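Community Help > Buying & Selling > Closing

Can I ask for money off after the inspection if we already agreed on a price?

First-time buyer here, so bear with me! We're under contract on a small ranch house over in Langlois and the inspection came back with a water heater that's past its useful life, plus two windows that won't stay open. Our agent (lovely, but busy) says the sellers already came down once and might get annoyed. We have 7 days to respond. Do people really go back and ask again, or is that rude?
- Marcelle Deschamps

14 comments | 3 shares

Larysa Nazarenko replied:
Not rude at all, that's what the inspection period is for. We did it on our place in October. I'd skip the windows and put everything on the water heater - sellers get prickly when you hand them a long list of little stuff. Get a written quote from a plumber first, then ask for a closing credit and leave the repair to yourselves. We asked for 550 and they said yes the same evening. Check with your lender before you sign though, some loans limit how much credit you can take.

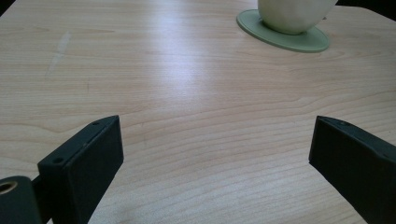
One more thing, read the contract again before you send anything. Ours had a line saying any request had to be in writing by 5 p.m. on the last day, and a text to the agent didn't count. I sat down with the whole packet at a pale wood table like that one, with a cup off to the side, and it took most of a morning, but I found two deadlines I'd missed completely. If yours says "as is" anywhere, ask your agent what it means for you - in some places you can still walk away.

Satish Kamath replied:
just ask. worst they say is no

6 comments | 0 shares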